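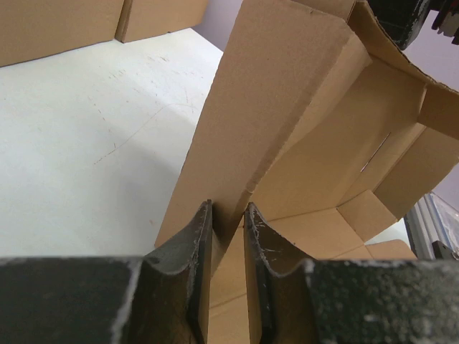
Long flap, with a little crease or tear where it's gripped.

Ticket 3492 – Susden tuck-top mailers, lid won't stay shut
Opened by: Bláthnaid Mac Giolla

Hi all, me again with the boxes! These are the plain brown Susden ones from order 1183, and I'm having a time with the lids. I fold the sides up, tuck everything in, and then the lid pops right back up. A couple of flaps have also picked up a crease where they were held, and I'd love to know if that weakens them.

I started by setting the base down flat and standing one side up before touching the lid. That felt better than my old way (everything at once, lots of muttering).
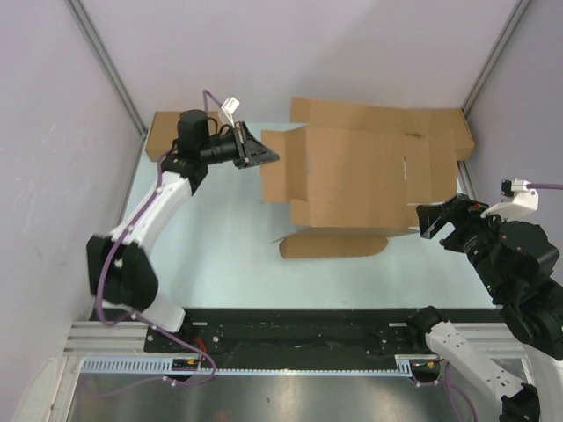 Partway up, with one side standing and the long front flap still down.

Jarlath Breathnach wrote back that I was probably closing the lid before the side tabs were all the way in their slots. Fair enough – I'd been pushing until it felt snug and calling it done. So I tried again with the closed boxes lined up at the back for comparison.

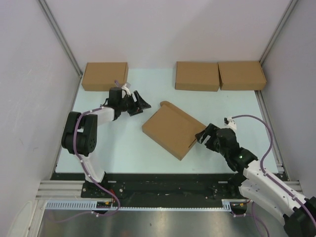
Last edited 2020-06-25

The one in the middle has its lid sticking up along the back, same old story. The three behind it are shut, so I know the design can work. I opened my stubborn one, ran a thumbnail down every fold, pushed the tabs in again and the lid went down. Stayed down overnight too!

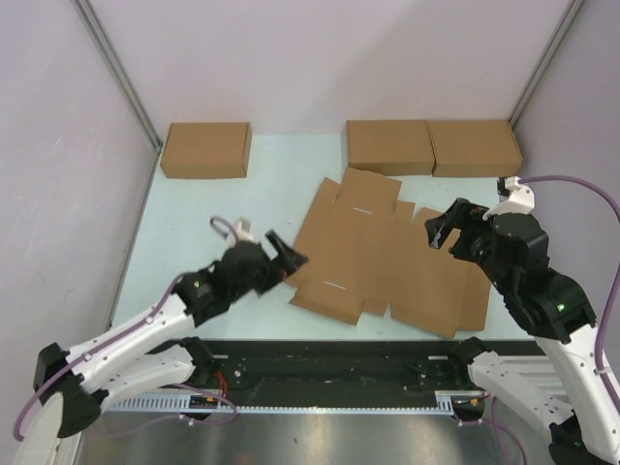
What I do now

1. Lay the blank flat and find the slots.
2. Bend every fold once, all the way, then let go.
3. Sides first, tabs in, lid last.

Creased flaps: Jarlath says use them unless the board is torn through. Leaving this open until I've done the next batch.

Comments

Chiu: Thumbnail trick worked on mine, thanks!

Remow: Does this go for the 6 inch size?

Bláthnaid: Haven't tried those yet, sorry – will report back.

Recent tickets
Gukunus tape gun jams on a new roll
Labels peeling off in the cold (December)
Mailers arrived with bent corners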